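Home | Rooms | Prices | FAQ | Contact

Filtier House, Wondunholm
Questions our guests ask before a longer stay

Last updated: Mon 3 August

What is the shortest stay?
The shortest stay is 3 weeks. If you need a room for less time, please write to us anyway. Sometimes we have a gap between two guests, mostly in May.

What does it cost?
A studio on the garden side is 352 per week. A studio on the Tuhiwai Street side is 394 per week, as it has the bigger windows and a separate kitchen. Heating, water and internet are included in both prices.

Is there a deposit?
Yes. You pay one week of rent as deposit. We return it to your bank account after we have checked the room.

Do I have my own refrigerator?
Every studio has one. Please leave it switched on during your stay, also when you travel on the weekend. When you move out, take all your food with you and wipe the shelves. Opened food we must throw away, even if it is still good.
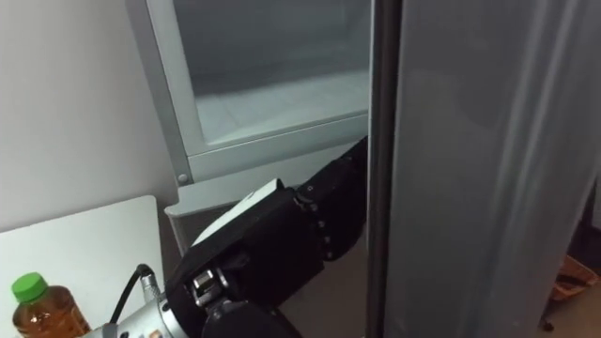 At the open refrigerator door.

Can I cook in the studio?
Yes, you find two hot plates, pots, plates and cutlery for two persons. An oven is only in the shared kitchen on the first floor.

Is the final cleaning included?
No, the final cleaning is 49 and we add it to your last bill. It includes floors, bathroom and windows. Dishes and garbage are the task of the guest.

Can I work from the room?
Many of our guests do this. Please use a mat under hot cups. Small marks from normal use are not a problem and we do not charge for them. If something is burned or broken, tell us soon and we will find a fair solution. 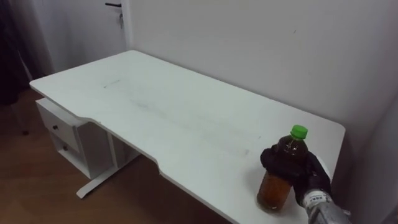 White desk with the curved front edge.

How do I connect to the internet?
The network is called Steltix and the password is on the card inside your door. For video calls the connection is better in the evening.

May I receive visitors?
Visitors are welcome during the day. If somebody wants to sleep over, please inform the office one day before.

Where can I wash my clothes?
The washing machines are in the basement. They take coins only, and after ten at night they must be off.

Can I extend my stay?
Often yes, but ask us two weeks before your last day, so that we do not give the room to another guest.

Contact: Filtier House, office on the ground floor | Back to top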